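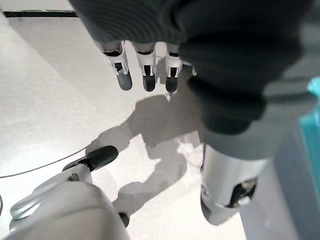 Order in the Supply Cart: Report of Our Group Project

Print this page | E-mail this page

Posted in: Student Projects, Health Care Support

Jin-sol Ki and Ye-seo Byun
December 2023

1. Background

In our course we must choose one small problem of a care facility and try to improve it. We chose the supply cart in the practice room of Ledham. Many groups use this cart, and every group puts the things back in its own way. When we asked other students, they told us that they usually open two or three drawers before they find what they need. We wanted to know if a simple rule for each drawer can make the search shorter.

2. The cart

The cart is white with light blue drawer fronts. The worktop has a raised rim, so small things do not roll down to the floor. There is a label plate at the upper left of the front panel, and the keys hang in the lock on the right side. In the top drawer we keep small boxes and packets, because they are taken most often. The lower drawers were not part of our test – we had no time for them.

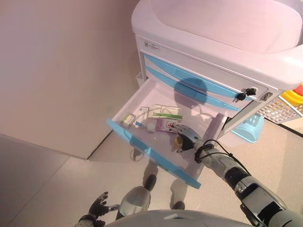 Our first plan was to sort by size. It looked tidy, but a flat box covered the small packets and people moved everything to see below. Then we sorted by use. Things for wounds are together, and tablets are together on the other side. Ye-seo proposed that no item may lie on top of another item, and this rule helped more than the labels that we printed before.

3. Method

We prepared a list of requests, for example "bring the small green and white box". Students from the class took the item, closed the drawer, and later returned it. In total we recorded 200 requests. We wrote down if the item was found in 10 seconds or less, and if it came back to the correct place. Items which do not fit in a drawer, such as bottles, were requested too. 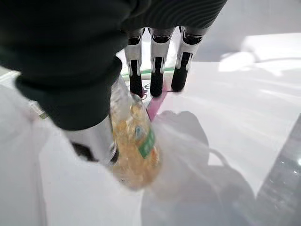
4. Results

With the sorting by use, 131 requests were finished inside the time limit. Most of the late ones were for items that had been returned to a wrong place by the person before. Bottles took longer than boxes. Plastic bags also made the work slow, and we think bags should be removed before the item is stored.

5. Problems and next steps

The students knew the cart already, so our numbers may be too good. Also, we did not compare with the old arrangement under the same conditions, and this is a weak point of the report. In January we want to repeat the test with the Nellari class, which has never used this room. We also would like to try drawer dividers – the thin strips we have now move when the drawer is pulled quickly.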